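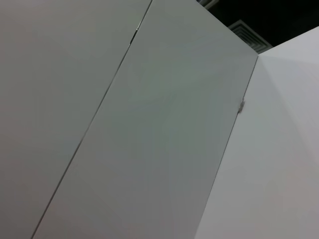
Someone called cleaning "the easy bit" in the replies last night, and asked why, if a machine can weld a car, it can't wipe down a wall yet.

Fair question, and I've been chewing on it all morning, so you're getting a thread. Sorry to those of you who only follow me for the allotment.

**2/** Look at those tall grey panels. Flat, plain, no handles to speak of. You'd think that's the dream job for a robot. Up, down, along a bit, up, down. My nan could do it while on the phone.

**3/** Now look at the joins. There's a thin dark gap running right down between the two grey ones, and a little metal fitting sticking out where the second meets the white. A person with a cloth slows down there without thinking. A machine has to be told, or has to work it out, and working it out is where the money goes.

**4/** And the smudges! They're so faint you could argue about whether they're there at all. I tilt my head and catch the light to find that sort of mark. Then I go over it twice and still miss one.

**5/** I clean and fit out shop units for a living, mostly round Stollcombe, so I'm not neutral. But I'd hand over the high stuff tomorrow. Anything up near the ceiling vents is a ladder, a bucket and a sore neck, and I've had enough of all three.

**6/** Went to a trade day in Soltville in April. Ferri had a wall-wiping thing on a stand. Lovely to watch on one big clean sheet of board, very smooth, people filming it on their phones. I asked the chap to try it over a corner and he offered me a biscuit.

**7/** Ameck were more upfront, I'll give them that. Theirs does go round corners, very slowly, and it took 36 minutes on a bit of wall I'd have finished before the kettle boiled. They want £1682 a month to hire it. I wrote that on my hand so I'd believe it later.

**8/** Floors are a different story. The floor machine at the big unit does a proper job and I wouldn't go back to a mop. It hates cables and it gets stuck behind the bins - but so did the last lad we had.

**9/** Somebody's just asked about homes. I reckon homes are harder. A shop wall stays put. My kitchen has a cat, a wet towel and a chair in a new place every time I turn round. I'd want it to know the cat isn't a stain.

**10/** So, can they do the chores yet? Some floors, yes. Big flat walls, nearly, if you've got all day and nothing sticks out. Edges and fittings, no, from what I've seen, and edges and fittings are most of what I get paid for.

**11/** If any of you have had one working on walls in a real shop with real customers in it, tell me how you got on. Make, price, how often you had to rescue it. I'll put the useful ones in a follow-up once I've done the last two units and had my tea.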